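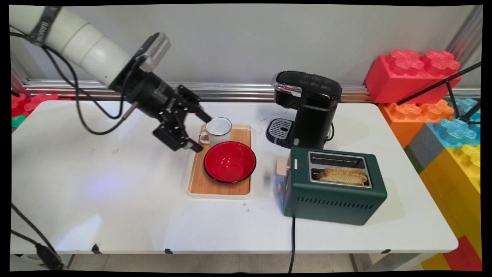

Arboleda 레지던스 공용 조식대 비품 및 배치 회의록

문서번호: 2439
일자: 2020년 12월 26일
장소: Arboleda 레지던스 1층 사무실
참석: Ieva Strazds(운영), Jaanus Uibo(시설), 객실 담당, 주방 담당, 구매 담당
불참: Grirkon 전기 담당(서면 의견 제출)
기록: 구매 담당
배포: 참석자, Grirkon, Dirbridge 현장 사무소

1. 전 회의록 확인

11월 회의록은 수정 1건을 반영하여 확정함. 3항의 "토스터 교체"를 "토스터 위치 변경"으로 고침. 교체가 결정된 사실은 없음. 구매 담당이 해당 문구를 근거로 Ivenen에 요청했던 견적은 회의 전에 취소되었음을 확인함.

전 회의 조치 사항 중 조식대 상판 높이 조정은 완료. 배선 덕트 설치는 미완료이며 4항에서 다룸. 에나멜 식기 보관 선반의 라벨 부착은 객실 담당이 완료하였으나 2층 선반이 누락되어 이번 조치 목록으로 이월함.

2. 조식대 기본 구성

Strazds가 기본 구성안을 설명함. 대상은 객실 38개 전체가 이용하는 1층 공용 조식대이며, 흰색 직사각형 테이블을 그대로 사용한다. 테이블 추가 구매는 이번 안에 포함되지 않는다.

구성 품목은 다음과 같이 정리됨.

- 1인용 커피메이커, 검은색. 추출구 아래 회색 홈 받침대 포함
- 2구 토스터, 짙은 녹색, 상판 은색
- 대나무 쟁반, 크림색 플라스틱 테두리
- 에나멜 머그, 흰색, 어두운 색 테두리
- 에나멜 볼, 빨간색, 검은 테두리

주방 담당이 볼의 색상을 흰색으로 통일할 것을 제안함. 머그와 볼의 색이 같으면 선반에서 겹쳐 쌓을 때 구분이 늦어진다는 객실 담당의 반대가 있었고, 재고가 이미 빨간색으로 확보된 점도 언급됨. 제안은 철회됨.

기본 구성안은 원안대로 채택. 커트러리와 냅킨은 벽면 선반에 별도로 두며 테이블 위에는 올리지 않기로 함. 잼과 버터의 위치는 주방 담당이 정하여 차기 회의에 제출한다.

3. 테이블 위 배치

Uibo가 배치 기준을 제시함. 기준 방향은 이용자가 테이블 앞에 섰을 때의 방향으로 한다. 기존 점검표에는 벽 쪽에서 본 방향으로 좌우가 적혀 있어 읽는 사람마다 해석이 달랐으므로, 점검표의 해당 표기를 전부 고친다.

3.1 쟁반은 테이블 중앙에 둔다. 머그는 쟁반 뒤쪽, 볼은 쟁반 앞쪽에 놓고, 머그 손잡이는 왼쪽을 향하게 한다.

3.2 커피메이커는 쟁반 오른쪽, 테이블 뒤편에 둔다. 받침대가 앞쪽으로 나오도록 하며, 상단의 버튼을 다른 물건으로 가리지 않는다. 물통을 꺼낼 공간은 시설 담당이 현장에서 다시 측정한다.

3.3 토스터는 커피메이커 앞, 테이블 오른쪽에 둔다. 레버는 왼쪽으로 향하게 하여 이용자가 쟁반 쪽에서 조작할 수 있도록 한다. 앞면 하단의 통풍구 앞에는 아무것도 두지 않는다.

3.3에 대하여 주방 담당이 이의를 제기함. 토스터가 앞에 있으면 커피메이커를 쓰려는 사람이 토스터 위로 팔을 뻗게 된다는 내용이다. 특히 빵을 굽는 동안에는 상판이 뜨거워 위험하다는 의견이었다. Uibo는 두 기기의 앞뒤를 바꾸면 빵 부스러기가 커피메이커 뒤쪽으로 모여 청소가 어렵다고 답변함. Strazds는 두 기기를 좌우로 나누는 안을 제시하였으나, 이 경우 왼쪽에서 접근하는 이용자의 동선이 쟁반과 겹친다.

합의: 현 배치를 유지하되, 커피메이커를 왼쪽으로 이동하여 정면 접근이 가능한지 시설 담당이 시험한다. 시험 기간은 6일로 한다. 결과가 나올 때까지 3.2와 3.3은 잠정 기준으로 취급함.

3.4 테이블 앞 가장자리의 검은색 테이프 표시는 유지한다. 청소 때 떼어낼 필요가 없음을 객실 담당이 청소 인원에게 전달한다. 표시가 들뜨면 같은 폭의 테이프로 교체하고 점검표 비고란에 적는다.

4. 전원 및 배선

Grirkon의 서면 의견을 Uibo가 낭독함. 요지는 세 가지이다. 커피메이커와 토스터를 하나의 연장선에 함께 연결하지 말 것, 전원 코드를 테이블 앞으로 늘어뜨리지 말 것, 콘센트는 상판보다 낮은 위치의 것을 우선 사용할 것.

두 번째 항목이 현재 상태와 맞지 않음이 지적됨. 토스터의 검은색 코드가 테이블 앞 가장자리를 넘어 바닥 쪽으로 내려가 있다. 커피메이커의 코드는 기기 뒤로 나가 있어 지적 대상에서 제외함.

검토된 방안:

가) 토스터 코드를 상판 뒤쪽으로 돌려 덕트에 넣는다. 코드 길이가 충분한지 확인이 필요하다.
나) 상판에 배선 구멍을 뚫는다. 상판 재질에 대한 Dirbridge의 확인이 선행되어야 하며, 구멍 주변 마감이 추가된다.
다) 현 경로를 유지하고 테이블 다리에 클립으로 고정한다. Grirkon 의견과 충돌한다.

가)안을 채택. 덕트 길이는 120cm로 하고, 부족할 경우 시설 담당이 현장에서 연결한다. 나)안은 가)안이 불가능한 경우에 한하여 다시 상정한다. 다)안은 기각.

덕트 설치 전까지 토스터는 미사용 시간에 플러그를 뽑아 둔다. 플러그를 뽑은 시각을 기록할 것인지에 대해 의견이 갈렸으며, 기록하지 않는 것으로 정리함. 안내문은 한국어와 영어로 작성한다.

5. 식기 관리

5.1 에나멜 식기

머그와 볼은 부드러운 스펀지로 세척하고, 금속 수세미를 사용하지 않는다. 테두리의 법랑이 떨어져 바탕 금속이 드러난 것은 즉시 빼내어 폐기 상자에 넣는다. 수리는 하지 않는다. 에나멜 식기는 전자레인지에 넣을 수 없으므로 공용 전자레인지 문에 안내문을 붙이기로 하였다. 문구는 객실 담당이 작성한다.

볼을 겹쳐 보관할 때 사이에 종이를 끼우는 절차는 유지 여부를 두고 논의함. 주방 담당은 시간이 많이 든다는 의견, 객실 담당은 안쪽 광택면의 흠집을 줄인다는 의견이었다. 결론이 나지 않아 보류.

5.2 대나무 쟁반

물에 담가 두는 세척을 금지한다. 젖은 행주로 닦은 뒤 세워서 말린다. 눕혀서 쌓으면 바닥면의 습기가 빠지지 않는다. 크림색 테두리는 중성세제를 묻힌 천으로 닦고, 나무 면과 테두리가 만나는 부분은 마른 천으로 한 번 더 닦는다. 표면용 오일은 Ivenen 제품 시험 후 결정하며, 시험용 쟁반은 주방 담당이 지정한다.

5.3 파손 집계

집계표 양식을 통일한다. 현재 객실 담당과 주방 담당이 각각 다른 양식을 쓰고 있어 합산이 되지 않는다. 구매 담당이 하나로 합친 양식을 배포하기로 함. 이전 기록을 새 양식으로 옮기는 작업은 하지 않는다.

6. 청소

상판의 어두운 얼룩에 대하여 논의함. 작은 자국이 상판 곳곳에 흩어져 있으며 원인은 확인되지 않음. 커피 얼룩이라는 의견과 기기 바닥의 고무에서 옮은 자국이라는 의견이 있었다. 시설 담당이 중성세제, 베이킹소다 반죽 순으로 시험하고, 연마제는 사용하지 않는다. 제거되지 않으면 Dirbridge에 상판 표면 처리에 대해 문의한다.

토스터의 부스러기 받침은 매일 영업 종료 후 비운다. 플러그를 뽑고 기기가 식은 다음에 작업한다. 은색 상판은 마른 천으로만 닦는다. 구워진 빵이 슬롯에 남아 있는 경우 금속 도구를 넣지 말고 레버를 올려 꺼낸다.

커피메이커의 홈 받침대는 분리하여 물로 헹군다. 석회 제거 주기는 사용 설명서를 따르며, 설명서 사본을 1층 사무실에 비치한다. 현재 사본이 없으므로 구매 담당이 요청한다.

7. 기타

Strazds가 조식대 이용 시간 연장에 대한 투숙객 요청을 보고함. 비품 안건이 아니므로 운영 회의로 이관.

Uibo가 벽면 선반의 고정 나사 일부가 풀려 있음을 보고함. 별도 작업 지시로 처리하고 본 회의에서는 추적하지 않는다.

8. 조치 목록

- 커피메이커 이동 시험 및 결과 보고: Jaanus Uibo
- 물통 분리 공간 재측정: Jaanus Uibo
- 배선 덕트 설치, 토스터 코드 경로 변경: Jaanus Uibo, Grirkon
- 점검표 좌우 표기 수정: Ieva Strazds
- 토스터 플러그 안내문(한국어, 영어): Ieva Strazds
- 테이프 표시 유지 전달: 객실 담당
- 전자레인지 안내문: 객실 담당
- 2층 선반 라벨 부착(이월): 객실 담당
- 잼, 버터 위치안 제출: 주방 담당
- 대나무 쟁반 오일 시험: 주방 담당
- 파손 집계표 통합 양식 배포: 구매 담당
- 커피메이커 설명서 사본 요청: 구매 담당
- 상판 얼룩 제거 시험: 시설 담당

9. 보류 안건

- 에나멜 볼 사이 종이 삽입 절차의 유지 여부
- 상판 배선 구멍(4항 나안). 덕트 설치 결과에 따름
- 예비 토스터 구매. 예산 항목이 정해지지 않음

차기 회의 일정은 커피메이커 이동 시험 결과가 제출된 후 Strazds가 통지한다. 본 회의록에 대한 정정 요청은 기록자에게 서면으로 제출하며, 항 번호를 함께 적는다.

문의: Arboleda 레지던스 운영 사무실 | © 2020 Arboleda | 맨 위로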